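Film Form and Industry, Unit 8
Handout: The low-budget chase picture

Reading for this unit: chapter 4 of the course packet. Bring the cue sheet from Unit 2.

Scope

The unit covers the regional action film made for drive-in and second-run theaters. Road movies shot by the major studios are dealt with in a later unit and will come up only as a point of comparison.

1. Terms

Chase picture: a film in which one or more vehicle pursuits take up a large part of the running time and carry the main turns of the plot. A film with a single pursuit at the end does not qualify for our purposes.

Second unit: a smaller crew that shoots material without the lead actors. On a chase picture the second unit may expose more film than the main unit.

Undercranking: running the camera below the projection rate so that motion looks faster on screen. Check pedestrians, dust and flags. If they move in jerks, the shot is probably undercranked.

Insert: a close shot of a detail (gearshift, pedal, gauge) cut into a longer action. Inserts are cheap and can be shot in a parked car.

2. Budget and form

The style of these films follows from what they could pay for. Stunt driving was expensive per minute, while talk in a parked vehicle was cheap. A typical script alternates the two. Count screen time, not pages - a half-page chase can run 8 minutes.

Three effects to look for:
- Reused footage. The same bridge or bend appears in separate chases, sometimes flipped left to right.
- Local casting. Small parts go to people hired near the location. Their accents are real and their line readings are often flat.
- Postsynchronized sound. Engine noise is added later and may not match the car. Tire squeal on a dirt road is the usual giveaway.

3. Music

Scores in this group tend to be small, with guitar, harmonica and a rhythm section. The main theme is stated under the titles and returns in a faster version for the first chase. In later chases the music often drops out and engines take over. Note where this happens and whether the plot gives a reason for it.

4. Worked exercise

Use the Conow reel. Log each cut in the first chase under three heads: camera position (in car, roadside, high), length in seconds, sound source. Mark any shot you think is repeated. The Mitsotakis-Vlachou method of shot counting treats a whip pan as a cut. We do not, so your totals will be lower than those in the packet. 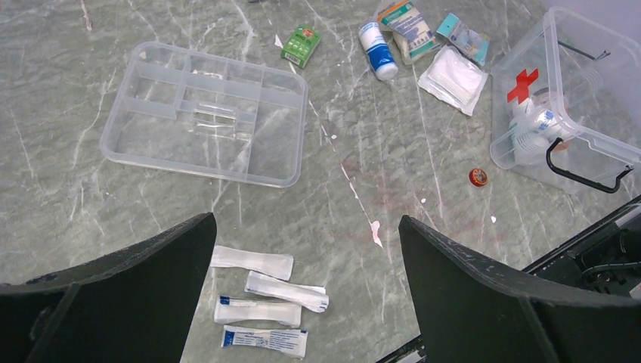

Fig. 1. Gripper fingers over a marble-patterned floor.

5. Written work

Write 600 words on one chase sequence. State the purpose of the sequence in the plot, then show how cutting and sound serve it. Plot summary should take up no more than one paragraph. Attach the log.

Papers on the Prullora or Lidard prints should say which print was used, as the second reel differs between them. The Lidard print is missing the ferry dialogue.

Due in December, by 4 p.m. on the last day of class.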